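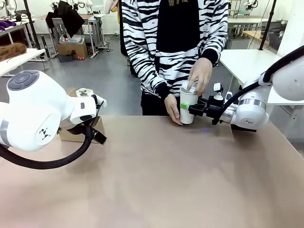

*Fig. 1. Two-arm cell, right gripper closed on the cup's green sleeve, left gripper open. Both of the person's hands are on the cup.*

## Session 4: Grip state and who is holding what

Ask the planner about a moment like Fig. 1 and it will say the right arm has the cup. Ask the person and you may get a different answer. Most of today is about that disagreement.

The naive test, which half of you submitted in November:

`holding = gripper_closed and width > 10`

Width is in millimetres. It is true in Fig. 1, and it would be just as true with the gripper closed on a sleeve (shirt, not cup). The planner then lifts with great confidence.

What we want is a third state, **shared**:

- the fingers have stopped on something
- the wrist camera sees a hand near the object
- no lift is allowed until the hand has been clear for 45 frames

The Kelemen log has 3,457 grasps, of which the naive test called every single one a success. Jolán Vincze relabelled them by hand and found 1,405 shared. She would like you to read her notes — they are short, and in places quite rude.

**For Friday:** add `shared` to your state machine and replay the log. Leave the left arm idle. It has its own problems, see Session 5.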